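About the Virkton Growers and Show Society

The Virkton Growers and Show Society runs the fall produce show at Rinaldi Hall, a seed exchange in March, and a teaching plot where members and local families learn to grow vegetables for the kitchen and for the show bench. Membership is open to anyone living in Virkton or the farms along Pokora Road. You do not need to have a garden. Several of our regular exhibitors grow everything in tubs on a porch.

The society began as a potato contest between two streets. Onions were added the next year, then beans, then jams and pickles, and after that the contest needed a hall. The old entry books are kept in the office and members are welcome to look through them. Some of the handwriting is hard to read, and there is a gap where the show was not held because of flooding on the lower road.

Last season's show took 661 entries across all classes. The largest class was tomatoes, followed by quick breads. The longest carrot class was small but the standard was high. We have four sections: vegetables, fruit, flowers, and the home kitchen. Children's classes run inside each section and are judged separately, with the same cards and the same rules on labeling.
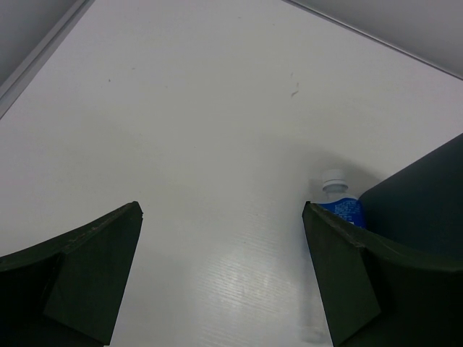
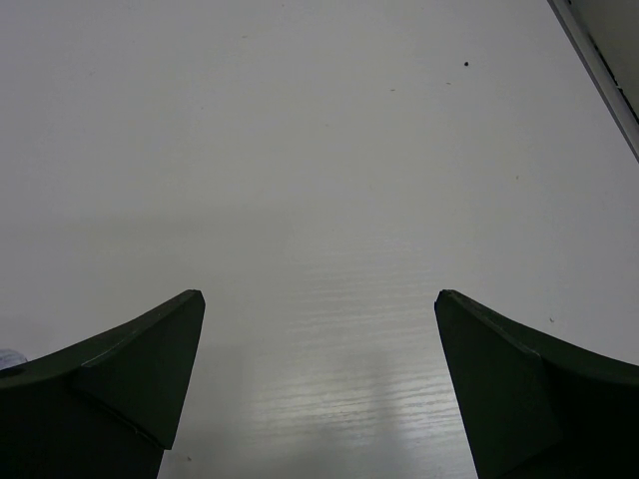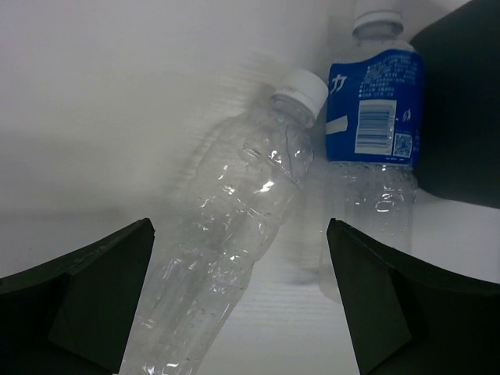
By Sheena Hepburn, Show Secretary
Filed under: About Us, Society

The teaching plot is behind Rinaldi Hall. It has five raised beds, a row of compost bays and a shed. Sessions start at 9:30 a.m. and finish by noon, April through September. In spring we cover sowing, hardening off and spacing. In summer it is mostly watering, tying in and pests. The last few sessions deal with lifting and storing, and with getting vegetables ready to show: how much top to leave on a beet, how to tie onion necks, when to pick beans so they are straight and still snap.

We grow a lot of Pasirex, a short yellow bean that does well in our clay. Seed has been passed around the society for years and you can pick up a packet at the exchange. Please bring some back the following year if your crop allows it. The exchange has no charge and no minimum. Write the variety and the year on the packet — unlabeled seed goes in the mixed box.

Judges come from outside Virkton and are asked to write a comment on every card, including the ones that do not place. New exhibitors tell us this is the part they find most useful. Judging is closed to the public and the hall opens at 1 p.m. Exhibits must stay on the benches until 4:30 p.m. Anything left after that goes to the produce sale.

The society is paid for by membership dues, entry fees and the sale. We do not carry advertising in the schedule. The past year ended with $1,521 in the general account, and most of it is set aside for replacing the bench covers and repairing the shed roof.

Members receive the printed schedule before it goes on general display, a discount on entry fees, and use of the society's tools — including the rotary tiller, which must be booked ahead and returned clean. Household membership covers everyone at one address.

To join, pick up a form at the hall office or at any teaching session. Schedules are ready in June. Questions about classes and rules go to the Show Secretary. Questions about the plot can be asked at the shed on session mornings.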